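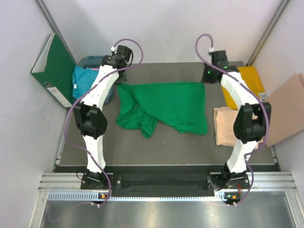 Hajar says the green is going dull in the rinse and not in the pot, and that we should stop fiddling with the recipe until someone has tested the tap water. Fair. I still think the recipe is off too, but one thing at a time.

So, water first. Strips say hard, harder than in March. Iron reading faint but there. Old pipe on the big sink, new pipe on the small one, and guess which sink we've been rinsing everything in. Ran a swatch through each from the same pot. Small sink swatch is cleaner, a bit more yellow in it. Big sink swatch has that pond look Iman complained about. Both still damp when I compared so don't quote me, will look again in daylight.

Swatches are pinned on the board by the door, S for small sink, B for big. Please don't take them down, I need them for the Benmoussa order. They want a green that matches what we sent last time and last time's notes are a mess (mine, mostly).
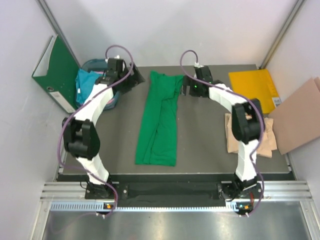

Workshop book, green overdye, 1/9/24
R. Saber

Pot one. 228 g cotton, dry weight, scoured last night and left in the bucket. Yellow first, Grivel powder, full strength. Heated slow on the Voltcombe plate. It overshoots -- dial says one thing, thermometer says another -- so turn it down well before you get to where you want to be. Went too hot for a few minutes anyway. Yellow came out stronger than expected and slightly orange at the folds where the cloth had floated up. Should have weighted it.

Then blue over the top, Weremard liquid, half strength. Added it in two goes. First go barely did anything, second go grabbed all at once. Streaky along one selvage. Stirred like mad and it evened out some, not all.

Pot two. 265 g, same bolt, same scour. Yellow cooler and longer this time, stirred the whole way (arm is dead). Much better yellow. Blue in four small additions with a proper wait between. No streaks that I can see. This is the one I'd show a customer.

Salt: forgot it in pot one, remembered in pot two. So the comparsion is not a clean one, sorry Ashraf, I know.

Ashraf wants both pots done again with bottled water before we change anything else. Ok but that's a lot of bottled water. Could do a small pot with just strips of cloth, would that be enough? He says yes for shade, no for evenness. Will do the small pot.

Rinse notes
- pot one: big sink, ran blue for ages, gave up after about 6 changes
- pot two: small sink, clear much sooner
- soap only in the last change, the cheap stuff foams too much

Shrinkage, quick one. Marked a 409 mm line on a spare length of the same bolt before scouring. Have not measured it back yet, it's on the rack. Iman please do it when it is fully dry, along the warp, and write the number HERE:

Rubbing test on white cloth: pot one leaves a green smear, pot two a very faint one. Dry rub only. Wet rub tomorrow.

Ngan-ling asked if we could skip the yellow bath and mix the two colors in one pot. Tried that in the winter before last, the blue takes first and you get teal with sad yellow patches. Could be different with the Grivel, it's a newer powder. Worth a strip, not worth a whole length.

To do
- daylight check on S and B
- Iron test again on both taps, morning, before anyone runs the water
- order more Weremard, bottle is nearly out and the cap is craked
- find the lid for the wide pot
- label the buckets!! two with no label again this morning, one of them was mordant

Leaving pot two's bath in the lidded bucket overnight, might get a pale green out of it. Don't tip it.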